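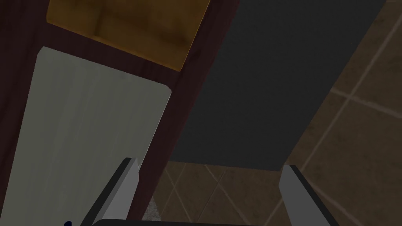

Sandamali Amarasinghe has emptied 83 houses and would like it known that she did not want anything in them. She runs a house clearance business out of Ilelley, two vans and a phone that rings during dinner, and in the years she has been doing it she has developed strong views on sideboards, grief, string, and the resale value of the dark reddish-brown woodwork that takes up so much of the room in the picture. "Everybody's grandmother had that color," she says. "Everybody's grandmother paid a lot for it. Then I come along and have to be the one who says a number." The number is usually disappointing. She says it quickly, she tells me, and then asks for a glass of water.

We meet on a Thursday at her yard, where she offers me one of eleven identical armchairs and then corrects herself: one of them has a leg that isn't really a leg. I pick badly. She waits until I've recovered before telling me how she got into this.

"My aunt died and left a house in Tevthorpe. My cousins couldn't agree on who'd get the piano, so for 2 months they paid to heat a piano." When she finally got it moved, it turned out that the man doing the moving, Tudur Nicholas, needed someone who could drive and wasn't afraid of families. They've worked together ever since. Tudur is on the far side of the yard for most of our conversation, wrapping a mirror. He has been asked to contribute and has contributed the word "no."

The basic job sounds simple. A family calls, she visits, she writes a price on the back of her card. The smallest job last year was $300, for a one-room apartment whose owner had kept practically nothing and labeled all of it. "I wanted to shake her hand," Amarasinghe says. "Obviously that was no longer possible."

What does she look for on a first visit?

"The drawer. There's one drawer in the house that's the whole person. Old batteries, a key, a birthday card they never sent. I ask the family to do that one themselves and I go stand in the yard." She considers this. "I've stood in some very nice yards."
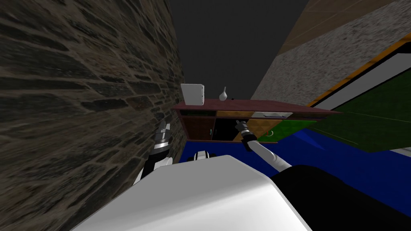
Taste is the one subject on which she refuses to be professional. She has walked into a bathroom carpeted up the side of the tub and a dining room with a working barber's chair, and she has come to believe that people do their most honest decorating after sixty, when the neighbors have stopped dropping in. Give her a bright blue floor, she says, with a rough stone wall coming up on one side and a low wooden cabinet sitting there as if it had been consulted, and she will be happy all afternoon. "Somebody meant that. You can't get to that floor by accident. The beige places, I couldn't tell you a thing about who lived there, and I've had my hands in their closets."

The children of the blue-floor people tend to apologize at the door. She wishes they wouldn't. Her own apartment, she admits when pressed, is beige.

I ask about treasure, as everyone does, and she gives me the look everyone presumably gets. There was a clock once, in a closet in Rikside, under a stack of towels. It sold for $900. The family had been using it to keep the towels off the floor. "That's it. That's my treasure story. People want a painting behind a painting. Behind a painting there's usually a clean square."

She is less dry about books, which hardly anyone will take, and about china, which hardly anyone will take either but which they insist on wrapping first. "Three hours of newspaper. I let them. It isn't about the plates, and I'm not paid by the hour."

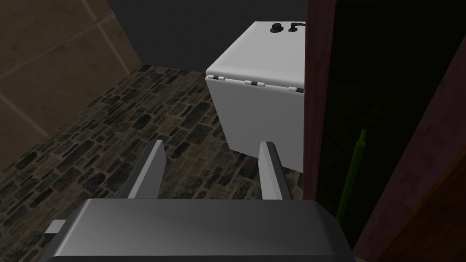 Stone tiles and a white cabinet. "Sweep the floor last," Amarasinghe says.

Her advice to the living is short. Write down who gets the piano. Throw out the string. If you've promised the same ring to both daughters, tell one of them now, while you can still leave the room.

Has the work made her tidier? At this point Tudur, passing behind us with the mirror, laughs for quite a long time.

"I have a drawer," she says. She won't tell me what's in it. Her phone rings, and it's somebody's nephew, asking whether she does attics.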